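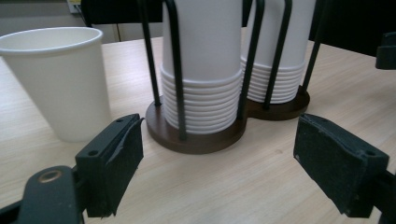 Paper cup and two cup dispensers on the table

Paper cups for a 40 person coffee hour - which size, and do I need lids?
Asked by Booker Schumacher, 9/23/22

I'm doing the coffee for a neighborhood meeting at the hall in Nescombe. We expect 40 people and it runs two hours. Last time, in March, we used mugs and the washing up took longer than the meeting. I want paper this time but the store has 8 oz, 10 oz and 12 oz, single wall and double wall. A case of 1000 is cheaper per cup but I have no place to keep it. What do people buy for this?

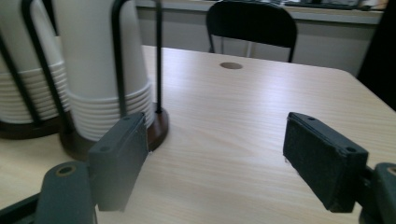 Eight ounce is plenty for a meeting. People fill whatever you give them, and with 12 oz you end up pouring half of it down the sink. I set up on a light wooden table like the one here and put a cloth down first, as coffee rings are hard to get out of pale wood. Get two sleeves of 50 and forget the case. Skip the lids unless people are walking out with their drinks.
- Oluf Hviid

double wall if its fresh coffee, single wall gets too hot to hold. Sikitz ones are ok. I got mine at the Treltley warehouse but that was a while ago

Adding to my answer above. Single wall is fine if you let the urn sit for ten minutes after it finishes, and you save a fair bit. Whichever you get, try one with hot water at home and leave it for half an hour. Cheap ones go soft at the seam.

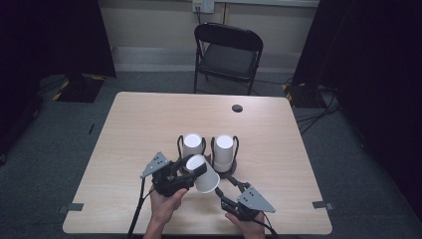 Also check the bottom rim, which is where the Brøndum cups I bought leaked. Put the milk and sugar at the far end from the urn so the line keeps moving, and have a trash bag there too.
- Oluf Hviid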